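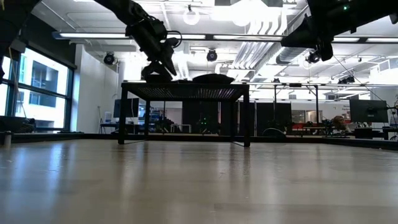
Search this site Enter keywords Go

October
By the Flitby newsletter desk

The safety lead at Flitby agreed to speak with me on the condition that I write about the rules and leave her name out. "The rules belong to the whole group," she told me. "If my name is on them, people will wait for me to enforce them."

Flitby works with pairs of robot arms that handle tableware and small containers. The house rules were first written at the Ollbridge site and fill 10 pages. I asked which page she would keep if she could keep only one.

"The page on reach," she answered. "Before any work starts, you mark how far each arm can go, including the elbow. People look at the gripper. The elbow is also moving, and it goes out past the edge of the bench."

For this reason the group measures the keep-out line from the elbow at its widest position. Chairs, bags and coffee stay behind it. When two arms share one bench, each of them must have its own stop, and there must also be one stop for both.
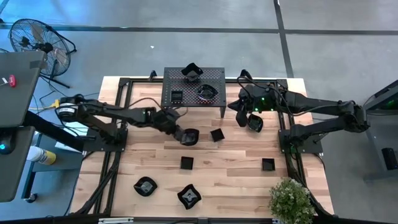

The second subject was cables. She has strong opinions on them. A cable near the wrist needs enough slack for the full turn, she explained, but a loop which is too big will catch on a shelf or on the other arm. The check is done by hand, at low speed, at the start of every shift.

"I was sceptical when Jisen, our logging program, began to ask for this check," she admitted. "It felt like paperwork. Then we read 425 entries together and I changed my mind — the same three faults were coming back again and again."

I wanted to know whether the rules are the same for light objects such as bowls. She said yes, with one addition. The load may be small, but an operator's instinct is to put out a hand and catch a thing that is slipping. "Let it fall. A bowl costs less than a finger. We write this sentence in the training, in exactly these words."

New operators have 8 supervised sessions before they may work alone. The Ene project, a smaller programme of the same group, tried a shorter course and went back to the longer one.

The next revision of the rules will deal with labelling of base plates and with visitors. She expects some arguments about the visitors.

Last updated: October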